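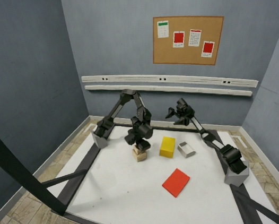
About Orico

Hi, and thanks for clicking the one page on a company website that hardly anybody clicks! We're Orico, a small robotics shop in Ornville, and we write the software that tells pairs of robot arms what to do when they have to share a table. Most of our customers make or pack small things: trays, boxed parts, wooden toys, that sort of stuff. I started the company in 2022 in a rented unit on Daly Street with a loud heater and a quiet compressor (it should have been the other way around).

1755 shares | 2 comments

Usually an About page tells you how great everybody is. I wrote one of those once and it was so dull I couldn't proofread it. So I'm going to tell you about the worst afternoon we've had, which explains how we work now a lot better than a mission statement would.

Our main product is called Cirnent. It does the planning for two arms at once – who goes first, who waits, who's allowed in the middle of the table and when. We build every job in simulation before it goes anywhere near real motors, and our favorite test job is plain old block stacking. Pick up a piece of wood, put it on another piece of wood, let go, back off. A toddler can do it. It's also a wonderful way to find out what's wrong with your software, and I'd still choose it over anything fancier.

The afternoon I'm talking about was in August. We had a stacking job that had been running clean in simulation for weeks and we'd moved it over to the hardware in our shop. I was at the bench with a sandwich. On run 1632 the left arm came down over the stack with a block in its fingers, and right when it should have let go, the right arm opened its gripper instead. The left one held on. Then it did what it had been told to do next, which was back off fast and to the side, and it took the block along and dragged the whole stack with it. One piece went clear off the table and hit the guard door hard enough to leave a dent. I hit the stop button. The sandwich went on the floor.

Nobody was inside the guarding and nobody got hurt, and I want to say that plainly. But the door was shut only because we'd happened to shut it. Half the time that month we'd been running with it propped open so we could reach in and reset blocks quickly. I thought about that on the drive home and for a good many drives after.
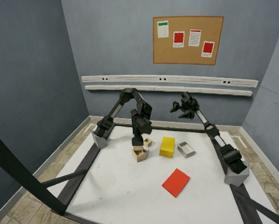 So we took the job back into simulation and tried to make it break there, and for days it simply wouldn't. The stacks went up, the idle arm sat up out of the way like it was supposed to, and the logs were beautiful. I got pretty grumpy. You start blaming cables at that stage, and we did swap every cable we owned.

The cause was embarrassing and small. Cirnent sends each gripper its commands with an arm label attached. If a message got delayed, our code sent it a second time, and the second copy went to whichever arm had spoken most recently. In simulation nothing was ever late, so the second copy never got sent. On the real network, once in a very long while, something was late, and the right arm had just reported in to say it was parked and happy. It got a release command meant for its neighbor. It was already holding nothing, so it opened its empty fingers as wide as they'd go and reported a successful release. And the planner believed it! Why wouldn't it? A gripper had said it was open.

That last part bothered me more than the bad address. We'd written software that took the word "done" from anybody.

The fix for the label took an hour. The rest took most of the fall. Now the arm that's holding something has to report for itself, and the planner checks the finger position against what it was a moment earlier before it lets that arm move away. If the two don't agree, everything stops where it is. It doesn't retry or try to be clever, it just stands there until a person comes over and has a look. We also mess up our own simulated network on purpose now, with late messages and doubled messages and messages that never show up at all, and a job doesn't leave for hardware until it's put up with a full night of that.

We spend more time on the close-up view, too. From across the room a held block and a just-released block look pretty much the same, and an overall view is great for checking that the arms stay out of each other's way but not so great for fingers. I used to skip that view when I was in a hurry. I don't anymore.

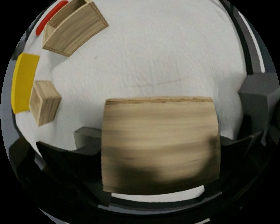
Why stop both arms when only one of them has a problem?

Because the other arm's plan was built on where the first one was supposed to be. Once one gripper's report can't be trusted, the second arm is working from a map that may be wrong, and holding it still costs you a few seconds of production. Customers do ask us to turn this off. We won't, and we've lost a sale over it, and the coffee was still fine the next morning.

What else about us? The shop rules changed that fall as well. The guard door has a proper interlock on it now, so if it's open, the arms have no power, and there's no key or override hanging on a hook somewhere. Resetting blocks by hand takes longer. We grumbled for a week or so and then forgot it had ever been different. New folks get the story of run 1632 on their first morning, before they get a password, and they get to put a finger in the dent. We never did replace that door.

We still do the stacking test on every release of Cirnent, with the same plain mix of stuff on the table – some wood, a yellow block, a tray, something flat and red lying around for the planner to leave alone. I've seen it go so many times I could hum it. I still watch the fingers at the moment of release, every time, and I still hold my breath a little.

If you come by for a demo (please do, we love visitors, parking is behind the building), ask for the fault demo. We'll feed the arms the same misdirected message on purpose and you can watch them freeze. It's the least exciting robot demo in the state and I'm very proud of it. 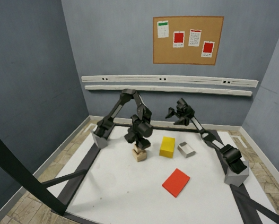
A reader commented that their plant had seen nearly the same thing with a pair of palletizers: one unit answered for the other, the log showed a clean cycle, and they spent a month replacing sensors that were perfectly good. They wanted to know if we'd publish the list of message faults we use for our overnight tests, and whether it would work with arms we don't sell.

Yes to both! The list is a text file and it isn't tied to any one make of arm. Send us a note through the contact form, tell us a little about your setup, and we'll email you the current copy. If you've got a fault that isn't on it, send that along too. We've added several from other people's bad days already, and the overnight run keeps getting longer, so these days we kick it off before supper and look at the results when the coffee's on.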